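Flornetti mixed packing, Geddale
Progress report to the Vumel workplace fund
Covers the period since the January start

Short version first, as you asked last time.

The Yu cell is installed and running on one line, day shift only. The hand demonstration work is going well and the people doing it mostly like it. The machine itself is slower than the plan said it would be at this point. No jobs lost. Two posts changed on paper, more changed in practice, and the paper needs to catch up. Spending is inside the grant, one line moved (see Money). We need a decision from you on the training hours before the holiday packing begins.

Where we are

For whoever is new at your end: Flornetti packs mixed bags and gift trays of wrapped sweets, cookies and small snacks. Everything arrives already wrapped from other makers and we combine it. It is hand work and always has been. People stand at a belt, reach, pick, drop, reach again. Wrists and shoulders are where it hurts, and that was the reason for the application.

Yu is the name we gave the cell, it's short and it fit on the door label. An arm on a pedestal, a picking area, a discharge chute to the bagging station. The arm learns picks from recordings our own packers make with hand-held grippers. The gripper goes in your hand, you squeeze, the jaws close, you pick the thing up the way you would want the arm to pick it up. Put it down, go again.

What is done:

Cell guarding in and signed off. The first gate opened into the walkway, which was a bad idea, it has been rehung.

Recording area set up off the floor. Quieter, and people can sit down.

15 packers trained on the hand-held grippers. This was the target for the whole year so we are early on that one.

Written instruction for clearing a jam, with photos. Rewritten after the night crew pointed out it started at step where you already knew what was wrong.

What is not done:

Night shift running. Pushed back. See below.

The second line. Not started, and I would rather not start it until the first one behaves.

The rotation schedule. Drafted, argued over, drafted again. Not agreed yet.

Throughput

Not good enough yet. On plain boxed items Yu keeps up with a packer having an easy day. On soft stuff it doesn't. Foil packs with air in them slide out or get squashed, twist-wrapped candies get picked by one tail and spin, flat packets lie against the tray wall and the jaw can't get under. The people at the bagging station end up fixing bags and that is extra work we did not have before. They told us so in clear terms.

So for now we route only the stiff items to Yu and keep the soft ones on the hand belt. It works but it means the hand belt gets the fiddly picks all day, and the easy ones, which used to be the rest in between, have gone to the machine. This is the most important thing in this report. The load went down by count and up by difficulty. Sore wrist entries in the first aid book did not drop over the summer the way we hoped. They haven't gone up either. But the point of the grant was for them to drop.

The fix is more recordings on soft packs, and that is where most of the effort has gone since the last report.

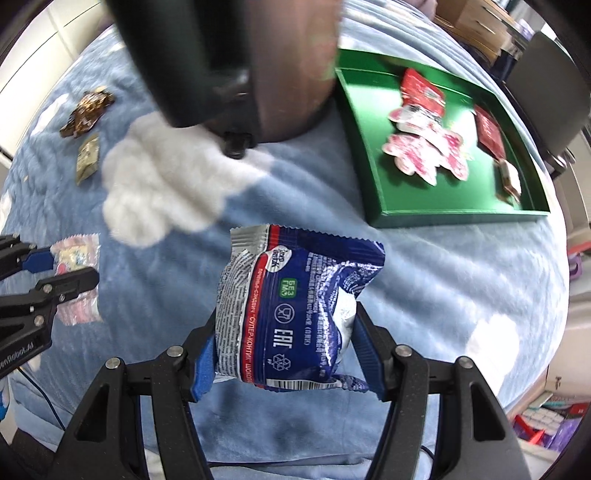

GEDDALE, September 4, 2025

Recording sessions: soft packs

Sandwich cookie pack held between the ribbed blue pads, a second gripper in at the small pink and white packet. These puffed foil packs are the ones we lose most often in the cell, so they get the most table time. Squeeze from the two sides, let the middle stay round, lift. Packers do this without thinking, and the first thing we found out is how hard it is to do slowly and on purpose.

The target was 500 usable picks on soft packs before this report went in. We made it. Usable means the pack ended up where it was supposed to go without a second grab. We threw out a lot more than we expected at the start, nearly all from the first sessions, when people squeezed too hard because they didn't trust the pads.

Items are mixed on purpose. Foil, twist wraps, little flat packets, a tray with sides so people have to work against an edge. We change the surface as well. Plush is awkward in a useful way, small things sink into it and the jaw has to go in lower than looks right. Shiny wrappers are still a nuisance because of the reflections, one good lamp in the wrong place can spoil a session. We are moving lights around, no firm answer yet.

Things learned, in no order:

Left-handed packers record differently. Obvious afterwards. Sessions are now split so we get both.

Cable from the gripper drags if you sit too close. Chair back a bit, cable over the outside of the arm.

Tired hands make bad recordings. The afternoon sessions after a full belt shift were mostly wasted. Recording is now in the morning only, before belt work, and the results are much better. It does cost us belt hours at the busiest time, so the line supervisors are not thrilled.

Old recordings of crinkled packs are still good. Old recordings of cartons are not, as the supplier changed the carton.

What it changes for the people here

You asked for this part to be longer than last time so here it is.

Mood first. In January there was a lot of worry, some of it loud. Folks assumed the cell was coming for the belt jobs and that the recordings were a way of having them train their own replacement. A few refused to touch the grippers and we did not push. Management put the no-layoff commitment in writing for the length of the grant and posted it by the time clock. That helped more than any of the meetings. Several of the people who refused at first have since asked for a turn. Some haven't and that is still fine.

The worry has not gone away, it has moved. The question now is what happens after the grant ends. We don't have an answer to give them and I would like to have one before the next report, even a partial one.

Pay. Recording counted as ordinary hours at first. The packers said it's skilled work, teaching work, and should be paid that way. They had a point. From the summer it carries the same supplement as training a new hire. Not in the original budget, see Money.

Job titles. Two packers have moved to cell operator. Both came off the belt, we didn't hire from outside. They start the cell, clear jams, watch the chute, swap the pads when they wear. Both say the day goes faster but that they miss talking. The belt is a chatty place and the cell is behind a guard. We moved the operator stool to the open end so they can at least hear the others. Small thing, made a difference.

Who gets picked for recording. This caused real bad feeling in spring. Supervisors were sending whoever they could spare, so the fastest packers never got off the belt and the slower ones got the sit-down work with (now) extra pay. You can imagine. There is a sign-up sheet now and it goes in order. Supervisors can swap a name for the same week only and have to write down why.

Bagging station. Mentioned above. They had no say in the original plan because the plan did not think of them as affected. They should have been in the room. They are now, and it was bagging who suggested the soft and stiff split, which stopped the worst of the rework.

Language. A good part of the floor doesn't read English comfortably. The jam instruction is mostly photos now. Cell screen is still English only, and the vendor says a language pack is comming. I have asked for a date in writing.

Older staff. We expected them to be the least interested and got that wrong. Long-time packers make the cleanest recordings of anybody, they have very economical hands. For a couple of people with bad shoulders the sit-down work has meant they can stay on full hours. That alone I would count as a result, even if it isn't one of the measures you set.

Night shift

Postponed. The cell needs an operator who can clear a jam safely, and at night there is one supervisor for the whole floor. Running it with an untrained person next to it is not something I will sign. Options are to train night packers on paid day hours, or pay a day operator to go on nights for a while. First one costs more now and is better later. Night crew prefer it as well. They feel they have been left out of the whole thing so far, and they are right.

Money

Equipment: spent as planned, nothing outstanding except spare pads.

Pads: wearing faster than the supplier told us. Ordered extra. Small sum.

Wages for recording: over, on account of the supplement. Covered by moving money from the outside consultant line, which we mostly didn't use. Your office okayed this by email, a copy is in the attachments.

Second line: untouched. Held.

What we need from you

A yes or no on using part of the second line money for night crew training. We would need it before holiday packing starts, once that begins nobody can be released for training and we lose the rest of the year.

Agreement to add first aid book entries on the hand belt as a formal measure. Right now we only report pick counts and those make things look better than they are.

If possible, a visit. Come in the morning, when both the recording table and the cell are going. Talk to bagging, and bring flat shoes.

Next period

More soft packs, mainly the twist wraps, which we have barely begun on. Try a limited set of foil packs in the cell with bagging watching and able to call a stop. Get the rotation schedule agreed so the fiddly picks are shared out and one person doesn't stand there with them all shift. Chase the language pack. Figures table and the sign-up rules are attached, the wages sheet follows when payroll closes the month.

Site project lead, Flornetti, Geddale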